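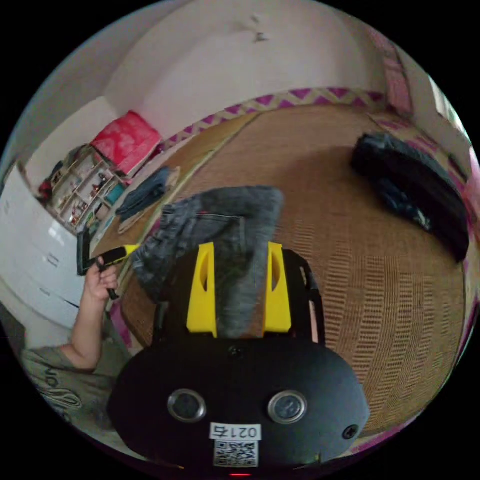 How often should you wash jeans?
Every 9 or 10 wears is plenty for most people, sooner if you garden, cook with enthusiasm or own a large dog.

My neighbor Roman Sikora goes a whole winter on one pair and considers the rest of us weak. I keep upwind of him in March.

Before the wash

Turn them inside out, zip them up and empty the pockets. I once laundered a receipt from Sadowski's hardware store and was still picking it off the socks in October. Cold water, a small dose of detergent, no fabric softener. Dark pairs go in with other dark things, however clean the towel looks.

Drying

Hang them by the waistband and stay out of the dryer if you like your elastic to keep its opinion of your waist. A pair hung at 9 in the evening over the tub is usually ready by lunch. If you have to dry flat, do it on a towel, and keep damp denim off woven rattan, which drinks up the water and the dye along with it. 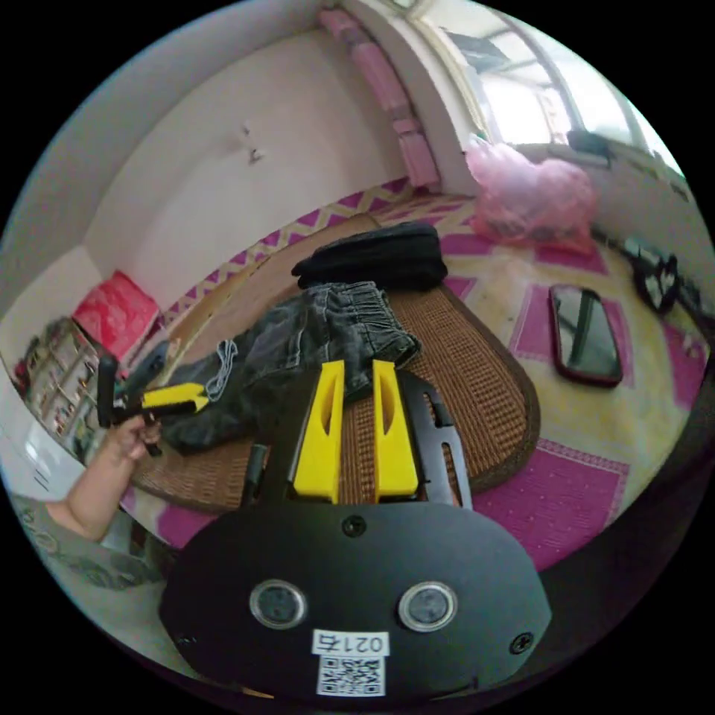
Folding

Fold one leg over the other, back pockets out, then in thirds. Smooth the seams with the side of your hand while you're there. It takes 32 seconds and saves you owning an opinion about irons. 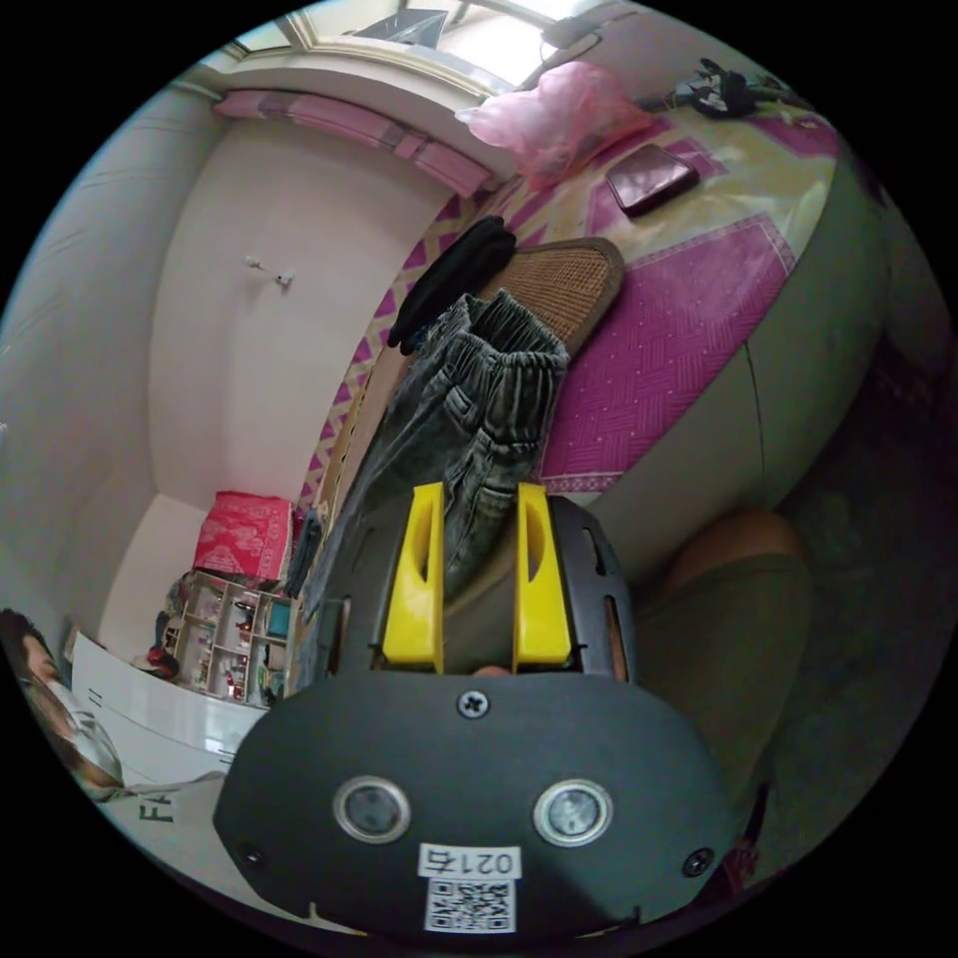
Denim with a gathered elastic waistband: fold it the same way, but don't stretch the waist flat.

Stack the heavy pairs at the bottom. The ones that no longer fit go at the back, where they can think about what they've done.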